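Flirkudow Hospitality Skills Program
Unit 6: Entryways, Shoe Racks and Floors
Handout for class, prepared by Tín Lương

Read this before the practical. It replaces the two pages on entryways in the Prantl workbook, which were written for hotels with a staffed coat room and don't fit the short-stay apartments most of you will be working in.

1. What counts as the entryway

For this course the entryway is the door, the floor a guest crosses in outdoor shoes, and any rack or bench for footwear. In a small unit it may run straight into the living space with no wall between. Treat the point where the guest changes shoes as the boundary.

The entryway is done last. If you set the slippers out first you will walk past them ten times with a vacuum and a laundry bag, and they will need doing again.

2. Flooring

You will meet two kinds of floor in the practical, and the order of work is different for each.

Carpet tile. Vacuum across the stripe first, then along it. A streaky gray pattern hides lint and small grit very well, so go by touch as much as by eye. Press down the corners of each tile near the door. A corner that lifts should be reported on the unit sheet, not glued.

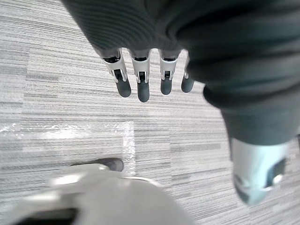 Vacuum under the rack as well as in front of it. Most racks are light enough to shift a few inches with one hand. Lift, don't drag - metal legs pull at the loops in the tile, and the damage shows as a pale fuzzy line. Replacement tiles rarely match the old ones, even from the same supplier.

Light wood. Sweep or dust mop toward the door, then use a damp mop that has been wrung out hard. Standing water gets into the joints. Let it dry before you put anything back on it, and keep the dust mop for wood only, because a head that has been used on carpet edges will carry grit.

Where the two floors meet, clean the carpet side first.

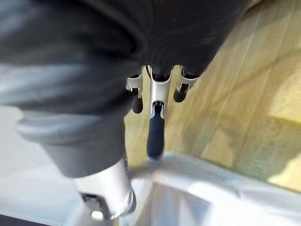
3. The shoe rack

The usual rack has a wood top board on a black metal frame. Clean it from the top down:

Take everything off the board.
Wipe the board with the grain using a barely damp cloth, then a dry one.
Wipe the legs and crossbars. Dust collects on the lower bars, and people forget them.
Check that the rack stands level. If it rocks, adjust the foot or write it up.

Don't use the Storkar spray on the wood. It is meant for metal and leaves a film that picks up footprints.

4. Slippers

House slippers are stored as pairs, side by side, with the same color together. On a single board we put the darker pair on the left and the lighter pair on the right. There is no deep reason for this, but when every unit is set the same way a missing slipper is easy to spot.

Molded slides with one wide strap are simple to keep clean. Wash the footbed and the inside of the strap with mild soap, rinse, and dry fully. The inside of the strap is in shadow when the slipper is on the rack, so check it while the slipper is in your hand.

Set both slippers of a pair at the same angle, toes toward the back of the rack and heels toward the guest. 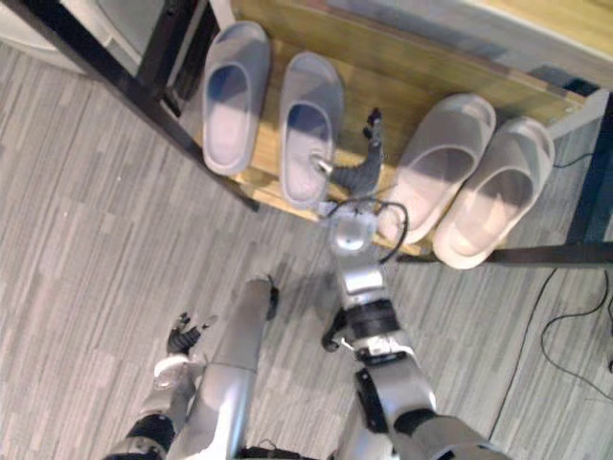 Chunky soles take up more depth than you expect. On a narrow board the heels can project past the front edge, and a passing leg or bag will catch them. Push the pair back until the heels are on the wood. If the board is too shallow for that, line the heels up with each other and note the rack size on the unit sheet so a deeper one can be ordered.

Pale slippers show scuffs sooner than gray ones. Rub a scuff with a damp melamine sponge, lightly. If the mark stays, the pair goes in the replacement bin. Both slippers go, never one.

5. Before the practical

Bring a dry cloth, a damp cloth in a sealed bag, and your unit sheets from the Flikbridge visit. Wear shoes you can take off quickly.

Read section 2 again if you missed the class on floor care.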